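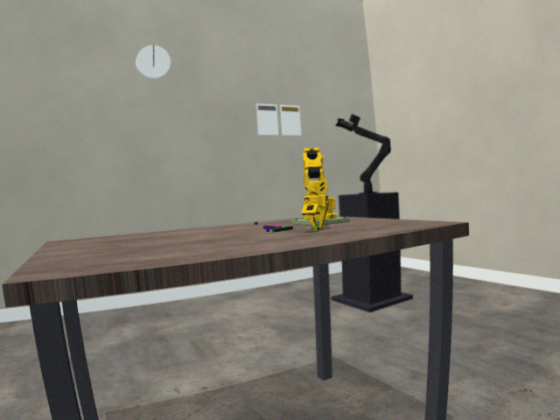
Warning Flags and Swimmer Behavior at Bolmont Beach
Student project report, Environmental Studies
Gangadharan Warrier

1. Background

Bolmont is a small beach town with one main public beach, 3,000 feet long, between the pier and the Naylor Street parking lot. Last summer two swimmers were caught in a rip current near the pier and one of them drowned. After that the town changed its flag system and put up new signs at the entrances.

My project looked at whether beach visitors understand the flags and whether they know what to do in a rip current. I did not try to measure the currents themselves.

2. What a rip current is

A rip current is a narrow flow of water that moves away from the beach. Waves push water toward the shore, and the water has to get back out. It often does so through a gap in a sandbar or along a structure such as a pier. A rip current does not pull a person under. People drown mostly when they get tired trying to swim straight back against it.

The usual advice is to stay calm, float, call or wave for help, and swim along the shore until out of the current. After that the swimmer can head in at an angle.

3. Method

I used a paper survey with 14 questions. I handed it out at the two main entrances in the late morning and again after 3 p.m. People under 18 were only surveyed with a parent present. I left out surveys with more than half of the answers blank.

The first version asked "Do you know what a rip current is?" Nearly everyone said yes, so the answers were not useful. I replaced it with a question asking people to write down in their own words what they would do if they were caught in one.

I also spent 14 mornings near the pier writing down which flag was flying and whether people were in the water. On one Tuesday there was fog and I could not see the flag from the entrance, so I wrote that down as well.

4. Results

Most people knew that a red flag meant danger. Fewer knew that two red flags meant the water was closed. Yellow caused the most confusion. Several people thought it meant that swimming was safe with a lifeguard, and one person thought it was a marker for surfers.

On the question about getting out of a rip current, the most common correct answer was to swim sideways. Hardly anyone mentioned floating first. Some parents wrote that they would go in after their child right away. Lifeguards advise against this unless the person has something that floats.

People staying in rentals did worse than people who lived in town. Many of them had come in by the Cilluvthorpe path, where the only sign faces the road. A person walking from the rentals passes behind it.

On yellow flag days I saw people swimming next to the pier, inside the area marked on the sign as no swimming. They usually moved when the lifeguard whistled.

5. Limits

The survey only reached people who were willing to stop. Families with small children often said no. I was also the only observer, so there was no second set of notes to compare with mine.

6. Recommendations

Turn the sign on the Cilluvthorpe path so that it faces people walking to the beach.
Add the words "float first" to the signs.
Put a flag chart in the rental check-in packets.
Place a throw ring on each side of the pier.

A copy of the survey is in Appendix A. The morning notes are in Appendix B.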